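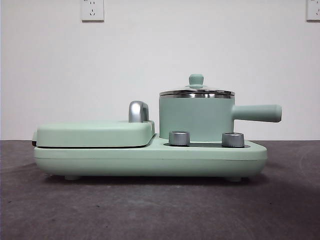
Le présent fil est ouvert afin de recueillir les avis des membres sur le protocole de collecte de démonstrations pour la tâche « appareil de petit-déjeuner », au sein du projet Sirora. Il porte sur l'organisation des épisodes, sur les critères de rejet et sur l'annotation. L'objet retenu pour la première série est une station combinée vert menthe, avec un compartiment à gril fermé par un couvercle à poignée chromée et, à sa droite, une petite casserole dont le manche dépasse l'extrémité du socle. Trois sous-tâches sont prévues à ce stade : ouvrir et refermer le compartiment à gril, retirer puis replacer le couvercle de la casserole, saisir la casserole par son manche et la reposer sur sa plateforme. Les deux boutons de réglage argentés situés devant la casserole sont exclus de la première série ; ils feront l'objet d'un protocole distinct.

coordination_sirora
Posté le 3 novembre 2025

Les points soumis à discussion sont les suivants.

1. Volume. Il est proposé de recueillir 835 épisodes, toutes sous-tâches confondues, répartis entre le site de Graltudcombe et celui de Plevness.

2. Position de l'appareil. Il est proposé de modifier la position et l'orientation du socle tous les 30 épisodes, dans les limites de la zone accessible au bras.

3. Échecs. Il est proposé de conserver les épisodes échoués, sous une étiquette séparée, sans les inclure dans le jeu d'apprentissage par défaut.

4. Vues. Chaque épisode comporte une vue fixe de l'espace de travail et une vue au poignet, synchronisées.

Les observations sont à déposer dans ce fil avant la fin du mois de novembre. Les demandes relatives au matériel sont à adresser séparément à la gestion du parc.

----------

atelier_plevness
Membre

Le site de Plevness accepte le volume proposé. Nous émettons en revanche une réserve sur le point 2. Un changement de position tous les 30 épisodes nous paraît insuffisant. Lors de la série précédente, consacrée à des boîtes à charnière, la politique entraînée avait appris des trajectoires presque constantes et échouait dès que l'objet était déplacé de la largeur d'une main. Les courbes de perte ne laissaient rien paraître. Le défaut n'a été constaté qu'à l'évaluation, après la clôture de la collecte.

Nous demandons que la position soit tirée au sort avant chaque épisode. Le surcoût en temps est réel, mais il reste inférieur à celui d'une reprise de collecte.

----------

m_annotation
Membre

Je ne partage pas entièrement cet avis. Un tirage avant chaque épisode augmente la fatigue des opérateurs, et la qualité des démonstrations s'en ressent : hésitations à l'approche, corrections tardives, reprises de prise. Dans les données que j'ai annotées pour la série des boîtes, les épisodes de fin de séance étaient sensiblement plus longs que les premiers, à tâche identique.

Un tirage par petit groupe d'épisodes constituerait un compromis acceptable, à condition que l'opérateur commence chaque épisode depuis une configuration de départ du bras légèrement différente. La variation du point de départ ne demande aucune manipulation de l'appareil et produit déjà une diversité utile dans la vue au poignet.

J'ajoute une remarque sur la position de repos. Il conviendrait de définir explicitement l'état de la pince au début de l'épisode. Dans les consignes actuelles, la formule « pince au repos » est interprétée de deux manières selon les sites : doigts ouverts en grand, ou doigts presque joints.

----------

coordination_sirora
Modérateur

La remarque sur la position de repos est retenue. La définition soumise à validation est la suivante : doigts rapprochés, sans objet saisi, pointes dirigées vers le bord éloigné de la table, appareil visible au moins en partie dans la vue au poignet.

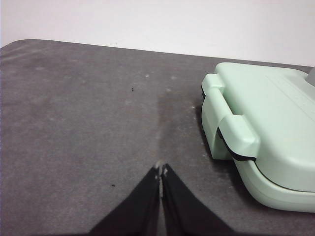
Cette définition présente l'avantage de ne pas orienter la pince vers la cible avant le début de l'enregistrement. L'approche fait ainsi partie de la démonstration, et le modèle dispose d'exemples dans lesquels l'objet doit être rejoint depuis une position décalée. Les sites qui souhaiteraient une autre convention sont invités à la motiver ici.

S'agissant de la fréquence de changement de position, la coordination prend note du désaccord et attend d'autres contributions avant d'arbitrer.

----------

labo_mirzaei
Membre

Le groupe Mirzaei utilise depuis la série précédente la convention inverse, doigts ouverts au départ. Notre motif est le suivant : une pince presque fermée impose à la politique d'apprendre le moment de l'ouverture, et ce moment varie fortement d'un opérateur à l'autre. Certains ouvrent dès le premier mouvement, d'autres au contact ou presque. Nous avons observé chez nous une politique qui arrivait correctement à hauteur de la poignée, doigts encore fermés, et poussait le couvercle au lieu de le saisir.

Nous ne demandons pas le retrait de la définition. Nous demandons que la consigne précise à quel moment l'ouverture doit intervenir, par exemple pendant le premier tiers de l'approche.

----------

atelier_plevness
Membre

La précision demandée par le groupe Mirzaei nous convient. Elle sera facile à vérifier à l'annotation, l'écartement de la pince étant enregistré à chaque pas de temps.

Nous revenons sur le choix de l'objet. Les surfaces réfléchissantes (poignée du gril, couvercle de la casserole) posent une difficulté que le protocole ne mentionne pas. L'éclairage doit être relevé au début de chaque séance, ou bien varié volontairement. Dans le cas contraire, le modèle risque d'associer la poignée à un reflet donné. Nous souhaitons qu'une ligne « éclairage » soit ajoutée à la fiche de séance.

----------

t_evaluation
Membre

Je suis favorable à la ligne « éclairage » et défavorable à la variation volontaire pendant la première série. Si la position, le point de départ du bras et l'éclairage varient simultanément, il ne sera plus possible d'attribuer un échec à l'un de ces facteurs. L'évaluation doit conserver un jeu de référence stable. Je propose de réserver 100 épisodes à éclairage constant, tenus à l'écart de l'apprentissage et enregistrés sur les deux sites.

Concernant le point 3, je demande que les échecs soient décrits par une courte mention et non par la seule étiquette « échec ». Un couvercle lâché au-dessus de la casserole et une poignée manquée à l'approche n'ont pas la même valeur pour nous. Sur la dernière série, environ 81 épisodes échoués sont restés inexploitables faute de cette mention.

----------

m_annotation
Membre

La mention libre est à proscrire. Nous avons déjà reçu des champs contenant « raté », « bof » ou un simple point d'interrogation. Une liste fermée serait préférable : prise manquée, glissement, collision, chute, dépassement de durée, interruption par l'opérateur. Le choix « autre » obligerait à rédiger une phrase.

----------

t_evaluation
Membre

La liste fermée me convient. Je demande seulement que « collision » distingue le contact avec l'appareil du contact avec la table.

----------

graltudcombe_ops
Membre

Observations du site de Graltudcombe, qui assurera la plus grande part des enregistrements.

Sur la position de l'appareil : nous appliquerons la décision retenue, mais un tirage avant chaque épisode n'est pas compatible avec le calendrier transmis. Le socle doit être soulevé et non glissé, et la casserole doit être replacée sur sa plateforme après chaque déplacement. Nous soutenons donc le tirage par petit groupe.

Sur l'état de la table : le revêtement gris foncé retient les peluches et les traces. Nous demandons s'il faut nettoyer la surface avant chaque séance. Notre préférence va à un passage par séance, sans recherche d'une surface parfaite, les marques légères pouvant contribuer à la diversité des fonds.

Sur la sous-tâche de la casserole : la consigne doit indiquer si la prise se fait à la base du manche ou près de son extrémité. Les deux opérateurs formés chez nous procèdent différemment. À l'extrémité, la casserole bascule plus facilement au soulèvement.

----------

labo_mirzaei
Membre

Nous sommes opposés à une prise imposée sur le manche. Si les deux prises réussissent, les deux doivent figurer dans les données. Une consigne trop étroite produit des démonstrations propres et un modèle fragile.

----------

graltudcombe_ops
Membre

L'argument est recevable pour un volume plus élevé. Avec le volume prévu, réparti sur trois sous-tâches, nous craignons que le modèle n'apprenne une prise moyenne, située entre les deux et correspondant à aucune démonstration. Nous maintenons notre demande d'une prise unique pour la première série.

----------

coordination_sirora
Modérateur

Les décisions suivantes sont arrêtées.

Position de l'appareil : tirage au sort par groupe de cinq épisodes, configuration de départ du bras variée à chaque épisode.

État initial de la pince : doigts rapprochés, ouverture pendant le premier tiers de l'approche.

Éclairage : relevé obligatoire sur la fiche de séance, sans variation volontaire. Le jeu de référence de 100 épisodes est adopté et compté dans le volume total.

Échecs : liste fermée de m_annotation, avec la distinction demandée pour les collisions.

Table : un nettoyage au début de chaque séance.

La question de la prise sur le manche demeure ouverte. Les sites de Graltudcombe et de Plevness sont invités à enregistrer chacun une courte séance pour chaque type de prise et à en déposer les fiches dans l'espace commun. La sous-tâche de la casserole ne débutera pas avant l'examen de ces fiches. Les deux autres peuvent commencer dès réception de la consigne révisée.

----------

atelier_plevness
Membre

Bien reçu. La consigne révisée doit-elle être contresignée par chaque opérateur ou par le responsable de site uniquement ?

----------

coordination_sirora
Modérateur

Par chaque opérateur, avant sa première séance.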